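Changing the fuel filter on a Donberg diesel van

Quick notes, doing this between jobs. Covers the 2110 engine with the canister filter on the bulkhead. Older ones have it under the battery tray, different job, don't follow this.

**You need**

- new filter plus both seals (Hellström ones fit fine)
- 11 mm spanner, flat screwdriver
- drain tub, rags, gloves
- clean diesel for topping up

**Doing it**

1. Engine off and cold. Key out. Battery negative off.
2. Tub under the filter. Open the drain screw at the bottom, let it run till it stops.
3. Unplug the water sensor. Squeeze the tab, dont pull on the wires.
4. Take off the 2 fuel lines. Mark which is which first! Feed is the one nearest the wing.
5. Undo the bracket bolt, lift the canister out. Upright, or it goes down your sleeve.
6. Old seals off. Check the groove, half a seal likes to stay behind in there.
7. Wipe the new seals with clean diesel and fit them.

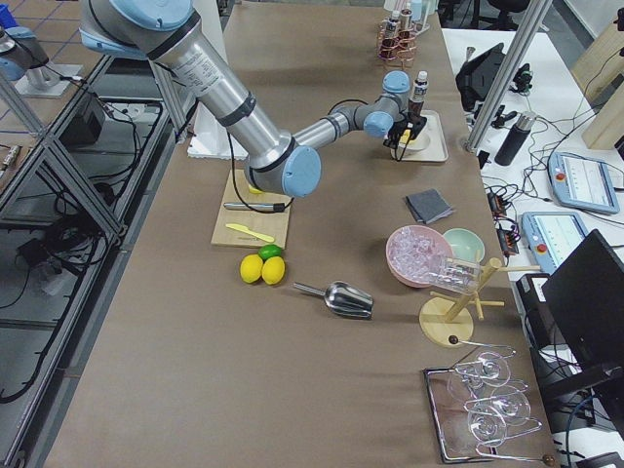
8. Fill the new filter nearly to the top. Mine took 600 ml.
9. Canister back in, bolt snug, lines on, sensor plugged in. Drain screw shut (check it twice).
10. Battery back on. Pump the primer bulb untill it goes hard, then crank. Ten seconds at most, rest, try again.

Rough idle for a minute is normal. If it dies, there's air in it still, back to the bulb.

Look for drips with it running, then again next morning. Old diesel goes to the tip in a sealed can, not down the drain.

Ragnvald Åberg, last changed 7 January 2023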